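# How Does Electricity Get to Your Home?

7/1/22

When you push a light switch, the lamp comes on at once. But where does the electricity come from? Let us follow it from the start, in the town of Plancombe.

## The power station

Outside Plancombe there is a power station with the name Tremblay. Inside it is a very big machine called a generator. A generator has magnets and many turns of copper wire. When the magnets go round near the wire, electricity begins to move in the wire.

Something must turn the generator. At Tremblay it is steam. Water is heated until it becomes steam, and the steam pushes on the blades of a big wheel, which we call a turbine. In other places it is wind that pushes the blades, or the water of a river.

## The long road

The electricity leaves the station on thick wires, high above the ground. You have maybe seen the tall metal towers that hold them. Between Tremblay and the next town, Viltcombe, there are 90 towers, and the tallest is 40 meters high. Never climb a tower, and never fly a kite near the wires!

On this road the electricity has a very strong push. The push is called voltage. With a strong push, less energy is lost on the way as heat. For a house it is much too strong, so before the town there is a substation, with a fence and warning signs. There the voltage is made smaller by transformers. A transformer makes a low sound, like a big bee.

After this the wires go along the streets, some on poles and some under the ground. In Viltcombe they bring electricity to 1081 homes.

## Who looks after it?

The company Grirex takes care of the wires in both towns. It has a control room where people watch the network by day and by night. They must make as much electricity as we all use at the same moment. In June, when the evenings are hot, many people turn on their fans together, and then the station must work harder.

After a storm last June, nearly 17 streets were dark for one night. The workers went from pole to pole until they found the broken wire.

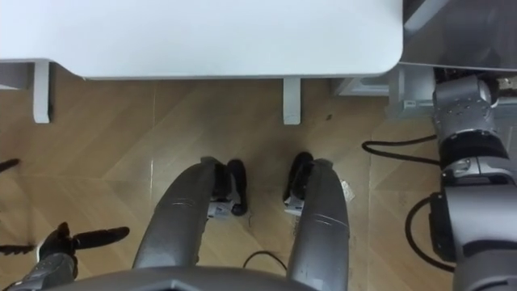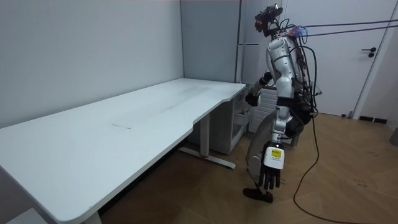
**Why can a bird sit on a power wire and not get hurt?**

Electricity wants to go from one place to another place where the voltage is different. The bird has both feet on the same wire, so almost no electricity goes through its body. If it touched the wire and the ground at the same time, it would be in great danger, and so would you.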